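Cómo limpiar y cuidar cubiertos con mango remachado

Los cubiertos de mango remachado aguantan muchos años si no se dejan en remojo. El agua entra por la junta entre el mango y el metal, y de ahí vienen casi todas las averías: cachas sueltas, manchas de óxido y mal olor. Esta guía vale para cuchillos, tenedores y cucharas de uso diario.

Material necesario

Un cepillo de dientes blando
Jabón neutro para vajilla
Bicarbonato
Dos paños de algodón
Aceite mineral de uso alimentario (solo para mangos de madera)

Paso 1. Lavar a mano

Lave cada pieza por separado con agua templada y un poco de jabón. Pase el cepillo alrededor de los remaches y por la línea donde el mango se une al metal. En los cuchillos, trabaje siempre desde el lomo hacia el filo. Aclare con agua corriente.

Paso 2. Quitar manchas

Mezcle bicarbonato con unas gotas de agua hasta obtener una pasta espesa. Extiéndala sobre el metal, espere 28 minutos y frote con el paño en el sentido del pulido. No use estropajo metálico. Si la mancha sigue ahí, repita la operación una vez más y déjelo; insistir raya la superficie.

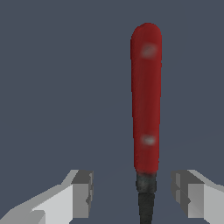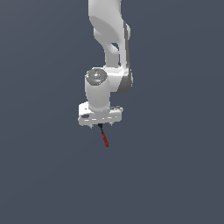
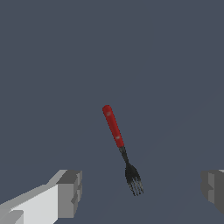
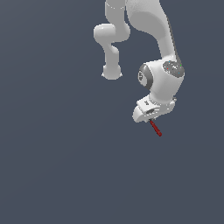 Paso 3. Secar

Seque enseguida con el segundo paño, apretando un poco sobre la junta. Después deje las piezas tumbadas sobre una rejilla durante aproximadamente 54 minutos antes de guardarlas. En el escurridor vertical el agua baja hacia el mango o se queda en la punta, según cómo se coloquen.

Paso 4. Tratar el mango

Los mangos de plástico no necesitan nada más. Los de madera agradecen una capa fina de aceite mineral cada dos meses. Yo uso el de Pikley, que viene en frasco pequeño y no huele. Aplíquelo con el dedo, espere a la mañana siguiente y retire lo que sobre — si el mango queda pegajoso, ha puesto demasiado.

Paso 5. Guardar

Los cuchillos van en un taco o en una funda, nunca sueltos en el cajón. Los tenedores y las cucharas pueden ir en bandeja, con todos los mangos hacia el mismo lado. Conviene forrar el fondo con fieltro o corcho.

Si un remache se mueve

No lo golpee con un martillo. Deje de usar la pieza y llévela a un afilador que haga reparaciones. Elli Turunen, que me arregló un juego Munska, recomienda cambiar los dos remaches a la vez aunque solo falle uno.

Actualizado el 25 de mayo de 2025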